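Home Posts Robots Workbench About Search

The yellow cylinder and the slow squeeze

March 19, 2026

I spent most of last month chasing a grip fault on the two-arm setup, and I want to write it down before I forget the order things happened in.

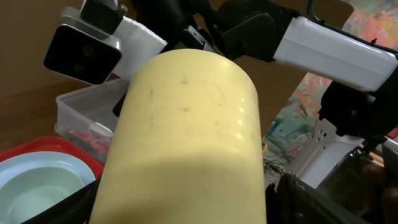

The fault first showed up in February. One arm would close on the yellow cylinder, lift it, and hold it fine for a while. Then the gripper would start closing again, very slowly, with no command sent. On a stiff part you would never see it. On a thin plastic cup it meant a crushed cup, and on one evening it meant my thumb, which is how I got interested.

The thumb was my fault. I had reached in to straighten the cup while the arm was holding position, and I had gotten used to treating "holding" as "stopped." I hit the stop button with my other hand and the fingers let go. There was a bruise and no cut. I have since moved the button to the front of the table.

I blamed the Klinhom force sensor first. I swapped it for the spare and got the same creep. Then I blamed the cable, and spent a whole Saturday rerouting it for nothing.

Esther Nzioka asked me to send her the logs, which I should have done at the start. The run with the crushed cup had 2883 samples in it. She plotted the force reading against the commanded width and found that at sample 571 the reading went flat and stayed flat to the end. The sensor was still working. The driver had dropped its connection and kept handing out the last value it had. That value was a little under the target, so the controller kept adding a little more squeeze, which is what it is supposed to do when the force is low.

The old Hirkovix driver threw an error when this happened. I updated it in February and did not read the change notes. The new one reconnects quietly and holds the last value while it tries. There is a setting to turn that off.

What I changed:

Stale readings now count as a fault. If the timestamp has not moved for 3 cycles, the gripper holds its width and the arm pauses.

There is a hard limit on how far the fingers can close after first contact. I set it at 2 mm.

Hands stay out unless the motor power is off. "Holding" does not count.

I tested it by pulling the sensor plug in the middle of a hold. The arm paused each time and the fingers stayed where they were. Muthoni Mussa tried the same thing on her rig with the older controller and it did not pause, so if you are on that one, check before you copy my settings. I still don't know why the connection drops in the first place. The USB hub is next on my list.

Contact | Copyright 2026 | Back to top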